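Givano Green Homes Claims Table

README, version 12

What this is

A table of marketing claims made for new houses sold as "green" or "energy smart" by three builders: Givano, Namell and Feltell. Each row is one claim, copied word for word from a brochure, a sales sheet or a community web page. There are 2506 rows. The name comes from the first builder we looked at and we never got around to changing it.

What this is not

It is not a record of how the houses perform. We have no utility bills, no blower door results and no buyer surveys. If you want to know whether a Feltell house uses less power than the older one across the street, this table can't tell you, and neither can the brochure.

Columns

claim_id: a number, no meaning
builder: givano, namell or feltell
community: as the builder spells it, which changes
claim_text: the exact words
option_or_standard: whether the feature comes with the house or costs extra
price_given: yes or no
source_type: brochure, sheet or web
baseline: what the claim compares itself to, if anything

The baseline column is the one to look at first, and it is mostly blank. "Up to 30 percent" gets used a lot. Up to 30 percent of what is left to the reader. When a page said "compared with a typical home" we entered "typical home" and left it there. We did not guess.

Known problems

Option packages get renamed. Namell sold the same attic insulation under several names, and we kept them as separate rows. Merge them if you like, but say so.

Standard features are sometimes listed as upgrades on one sheet and as included on another. More than 300 rows have this conflict. They are flagged, not fixed.

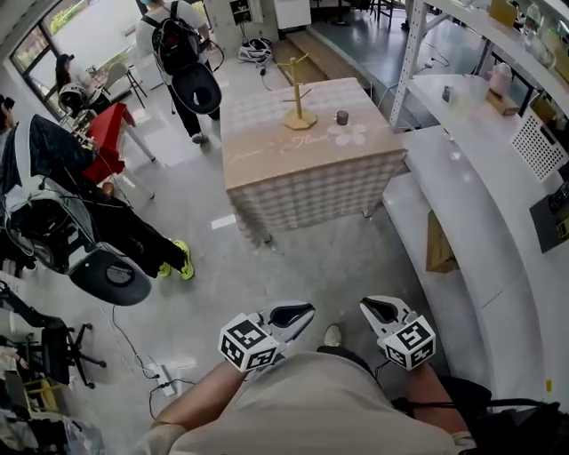
Low-flow faucets appear as a green feature in nearly every Givano community. Check what the local code already requires before counting that as anything special. We didn't check it for every county.

The older rows were coded by hand using the Juhász scheme, which lumps windows and doors together. Rows from 2000 on split them. Don't compare the two groups on glazing.

Use

Free to copy with credit. Please don't quote row counts as proof that one builder is greener than another. A longer brochure makes more rows.

Corrections are welcome if they come with a copy of the page. New rows are added in October.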